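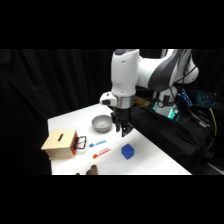
Robot arm and gripper over the white table.

May 28, 2022
Logged by Despina Perić, Workshop Records

Subject: Locomotive Lalen - steam brake slow to release
Status: Open, awaiting parts

Reported fault
The driver's repair card states that the steam brake on Lalen remained partly applied after the handle was returned to the release position. The delay was noticed on the second trip and was longer on the third. The locomotive completed the turn under light braking and was then withdrawn from the roster. Boiler pressure at disposal was recorded as 151 psi.

Initial checks
The brake rigging was examined over the pit by Milovan Berisha and Haris Golob. All pins were in place and free to turn. The pull rods were correctly adjusted and the blocks had sufficient wear remaining. The return spring was removed and compared with the stores item; no loss of length was found. The rigging was therefore ruled out.

Brake cylinder
The cylinder drain was found partly blocked with scale and was cleared. The piston was drawn and the rings were free in their grooves. Light scoring was noted toward the bottom of the bore, within the limit set at the last overhaul in December. The cylinder was cleaned, oiled and reassembled with a new cover joint.

Steam test
The locomotive was steamed and the brake applied 3 times at a stand. The first release was satisfactory. The second and third were slow, and steam continued to show at the exhaust with the handle closed. The drain was confirmed clear throughout. Mr. Golob's view is that the fault lies in the driver's brake valve and that the drain was a separate matter. This is accepted.

Brake valve
The valve was removed cold and stripped on the bench. The face is worn on one side and the exhaust port has a ridge along its edge. Rizwan Hayat lapped the face, but the ridge could not be removed without taking the valve below drawing size. The spare held under bin 129 proved to be the Hirka pattern and does not fit this body.

Action required
1. Viorica Petkov to order a replacement valve and spindle from Grgić. Quote the drawing number on the old body, not the bin number.
2. Bin 129 to be relabeled.
3. Lalen to remain stopped, with the Not To Be Moved board displayed. Sokisden will cover the roster.
4. After fitting, repeat the standing test, then a light engine run to the yard limit and back before any passenger working.

The repair card is to stay with this log until the running test has been signed for by Mr. Berisha.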